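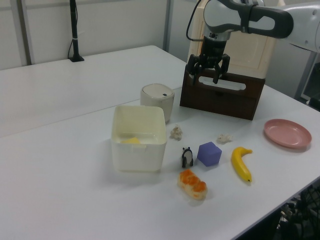
Oltton is a shared workshop over a tire place, and the arm lives in the back corner of it. Two white tables shoved together, gray partitions on the far side, that's the cell. The build has been going since November and the job on paper is dull: pick up small stuff, put it where it belongs. Toy banana, a panda, a squashy purple-blue cube, crumpled bits of white. A white plastic tub and a brown wooden box with a handle slot in the front. Easy for a toddler. Not easy for two black fingers on a homemade wrist mount.

December 20, 2018, late, notes typed up fast before the heat goes off.

The crew calls the project Gostus. No idea where the name came from. The arm was bought second hand through Queiroz, a surplus dealer, with no manual and a controller that threw the same fault on every boot. Two weeks went into that fault. Bad ground in the connector. Somebody had crimped it over the insulation, and it made contact when it felt like it.

Then the cable problem. The gripper needs its own line and the line has to go somewhere. First try was tight along the wrist with zip ties – looked great, pulled itself out the first time the last joint turned past halfway. Second try was spiral wrap, too stiff. What they run now is a loose loop down the side of the wrist. Ugly. Hasn't snagged yet.

Money so far: $543, not counting the arm. Most of it power supply and the fingertips, which got remade over and over. Hard plastic slipped on the banana. Soft rubber grabbed fine and then wouldn't let go of anything light, paper especially. Current set is hard with a thin pad glued on, and the glue is the weak spot, check it every session.

Software is a program called Parent, written in-house, and the name does make sense once you watch it. It tells the arm where to go, waits, checks, tells it again. It keeps a log of every try. The log was at 134 when I got there and climbing. Success rate on the soft stuff sits at roughly 70 percent, better on the cube, worse on anything that rolls. The first version had no timeout, so a missed grab meant the arm just sat there closed on air until a human hit the key. Now it backs off, goes up, tries from another angle.

The wooden box is the one they argue over. The fingers have to come in from overhead and stay clear of the rim, and the height was set by hand with a tape measure. Off by a little and you hear it. There's a dent in one of the old fingertips from exactly that, they keep it in a drawer.

Next up is a proper height calibration, then a new base plate, becuase the current one flexes when the arm reaches way out. Someone wants to add a second camera. Someone else wants to finish the wiring first and label it for once. The labels were winning when I left – a roll of white tape and a marker already out on the bench.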